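Gripper servo drops out under load during pick from stud plate
Board: Small arms and hobby servos > Faults and repairs

kmarciniak_bench
Posts: 100

Printed six-axis arm, hobby bus servos, one moving finger against a fixed jaw. The task is to lift a 2x4 brick off a studded baseplate and put it in a cardboard box to the right. It has run without trouble since September. Last week the gripper servo began to drop off the bus in the middle of the pick.

Sequence of the fault:
Arm comes down over the brick, finger closes, wrist tilts to break the brick off the studs. At the start of the tilt the gripper servo stops answering. The other joints carry on for a moment, then the controller raises a communication timeout and cuts torque to everything. The arm then falls on to the plate.

It does not happen when the brick is lying on bare table. It only happens when the brick is pressed on to studs.
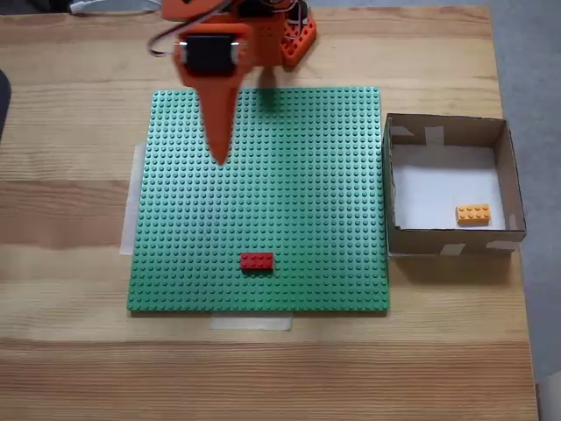
Supply is a bench unit set to 6 V. The plate is taped down and does not shift. Log line before the last dropout gave gripper position 2232 and then nothing. Servo temperature was normal. I have swapped the gripper servo for a spare and the fault came back on the fourth cycle.

Is this a brownout or a cable?

d_quintero
Posts: 412

Brownout. Breaking a brick off the studs stalls the finger, and the stall current pulls the rail down at the far end of the chain. The gripper is last in the chain so it sees the lowest voltage. Put a meter on the last connector, set it to record minimum, and run the pick.

Bartosz M
Posts: 57

I would look at the cable first. You say the spare servo did the same thing, so the servo is cleared. Did you swap the lead as well, or plug the spare into the old one?

kmarciniak_bench
Posts: 101

Old lead. I will do both checks tonight.

irena_cz
Posts: 1380

Separate point, and to my mind the more serious one. Why does a timeout on one joint cut torque to all of them? You have an arm that drops whenever a single servo goes quiet. On a plastic plate that costs you a chipped finger. With a hand under it, it costs more. The default should be to hold position on the joints that still answer and slow down to rest.

d_quintero
Posts: 413

Disagree. If the bus is down you have no idea what the other joints are doing, and holding position against an obstruction is how you cook a shoulder servo. Torque off is the right response to lost communication. If the drop is a problem, fit a spring or a counterweight.

irena_cz
Posts: 1381

The bus was not down. One device stopped answering, and by his own account the others carried on. Those are two different faults and the controller treats them as one. We had the same argument at Trirkdale over a larger arm and ended up with two separate responses: one missing device gives hold and then a slow descent, no devices answering gives torque off. Current limit stays on throughout, which deals with your shoulder servo.

Raluca_Mihaila
Posts: 266

Both of you are assuming the firmware can tell the two apart. On the Prusora board it can't unless you turn on per-device status, and that is off as supplied. Turn it on, then argue.

kmarciniak_bench
Posts: 102

Results.

Minimum voltage at the last connector during the pick, old lead: 4.1 V. With a new lead: 5.6 V. I cut the old one open. The supply conductor had broken most of its strands where it bends at the wrist, under the insulation, with nothing to see from outside. It carried enough current for free movement and not enough for a stall.

So you were both right, in that it was a brownout and the cable caused it.

Bartosz M
Posts: 58

Leave a longer loop at the wrist and clamp it on both sides of the bend. Mine lasted four months tight.

d_quintero
Posts: 414

5.6 is still lower than I would like. Run a second supply pair straight to the gripper end and leave only data on the chain.

kmarciniak_bench
Posts: 103

Second pair is on order from Novstead. Per-device status is now on and the log names the joint that went missing. I have not changed the torque response yet. Until I do, hands stay clear of the plate unless the supply is switched off at the bench.

irena_cz
Posts: 1382

Good. When you do change it, test it by pulling the gripper connector with the arm raised and padding on the plate. Then repeat with the elbow connector. The elbow takes everything beyond it off the bus as well, and our first version got that case wrong.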